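Against the cable box

Every household I know keeps one. Ours lived under the stairs for eleven years, and when my husband finally dragged it out in June it contained three phone chargers for phones we no longer own, a lead for a printer that went to the tip, and something with a round plug that neither of us could name. I voted to throw the lot away. He voted to sort it. I have been thinking about sorting ever since, and I am not convinced.

The case for it is familiar by now. Shahla Akbari's little book Coil, which my sister gave me, runs to 26 short chapters and wants us to treat each lead as a possession worth respecting. You loop it, you tie it, you put a tag on it, you lay it in a box with the thing it powers. Do this once, she says, and you will never again kneel on the carpet swearing at a knot. Tyson McKinnon, who teaches an evening class on the same lines in Dindley, goes further and says a tidy cable drawer changes how you feel when you come through the front door. I come through my front door thinking about my tea. 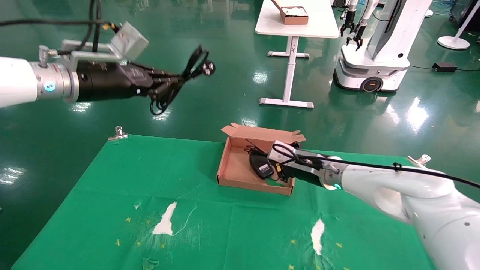 My first quarrel is with the word "once". Flexible things do not stay where they are put. A plate goes in a cupboard and remains a plate in a cupboard. A charger goes into its cardboard box in a decent coil, you close the flaps, and the next time you want it the coil has spread across the bottom and the plug has found its way through the middle of something else. You can buy ties for this. Girard sells them in bags of 1000, and I would like to meet the family with that many leads.

My second is with the cardboard box. I have nothing against cardboard. But a shipping box with flaps that won't lie down is a poor sort of drawer, and the people who recommend it always seem to be using a fresh one. By the third opening the front has gone soft. Normand Gagnon, who used to write a very sensible column on household storage, kept his leads on nails in the shed and said he had never thought about them again. Nobody gave him a book deal.

Then there is the mess that sorting makes. You clear a table, you spread a cloth over it, you clip the cloth down because it slides, and within the hour you have scraps, bits of wrapping and whatever else fell out of the bottom of the box. None of it is cable. All of it has to be dealt with by someone, and the books go quiet at this point.
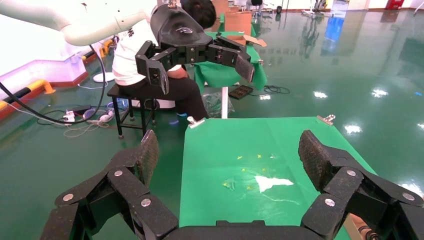 Yellow stars, a crumpled white scrap and a bit of clear plastic on the green sheet.

I put this to Tyson Fehr, a friend who sorts everything and is annoyingly cheerful about it. He said the leftovers were the best part, you just sweep them into your hand. Perhaps. I have swept a great many things into my hand over the years and then stood in the kitchen wondering which bin they belonged in.

I will grant the sorters one thing. A tag helps. If you can read at a glance what a black lead belongs to, you need not try it in four sockets, and black leads are all alike. We tagged ours in the end, and I have used the tags twice. Whether two uses repay a whole afternoon is a sum I leave to people like Akbari, who must have more afternoons than I do.

Our box is back under the stairs, lighter by one printer lead. The thing with the round plug is still in it.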